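About the Guten Robotics Club

The Guten Robotics Club is a student group that works on manipulation: getting a machine to pick up, hold and put down ordinary objects. It started as an elective with a single arm and a shared laptop. It now meets in Room 205, with open bench time until 7 in the evening during term.

Who runs it

Stela Anghel teaches the control course and is the faculty lead. Divina Pangilinan looks after the electronics bench and signs off on all wiring before power is applied. Apostolos Sfakianakis is this year's student captain. New members should write to him first.

How the year is organized

Fall is for training. Members learn to read a schematic, crimp a connector, and log data in the club format. Teams of up to five are set in December and keep the same project through spring. Each team writes a short design report, and a team without a report does not go to the regional meet.

Current projects

Indus is a mobile base with a lift. The drive code was rewritten last year and the lift is still slower than we want.

Jonia is our grasping project, led by Ifigeneia Triantafyllou. Members operate a hand-held gripper at a table, and the recordings are used to train a grasping policy. The target for this term is about 500 usable recordings. A recording is thrown out if the time stamps drift or if the operator's grip shifts partway through.

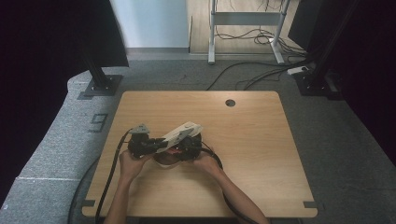 Operators work in short turns and swap when their hands get tired. Cables are checked at the start of each turn, and any connector that feels loose is replaced – not taped. Objects go back in the bin with their number facing up.

Joining

No programming experience is required. Members must complete the bench safety session before handling powered equipment. Tools stay in the room. Requests to borrow parts go to Divina Pangilinan in writing, with a return date.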